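The table top, at last

I've been putting off the dining table since we moved in. The old varnish had gone orange and sticky, and every mug left a ring.

I took it off with a borrowed sander, working up through the grits and finishing by hand. It used far more paper than I'd bought. Then two thin coats of a matt oil from Kavell, which cost 21 pounds a tin – more than I wanted to pay, but Pallavi Rastogi swears by it and her worktops still look good.

The legs are a different wood and I've left those alone for now. One of them still wobbles.

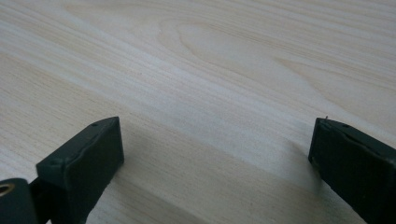

Urnness, August

I like how pale it is, and the long oval in the grain, which I'd never noticed under the varnish. There's one tiny dark speck that I'm leaving where it is. Sneha Nishad thinks I should wax over the oil. I might, once I've found the coasters.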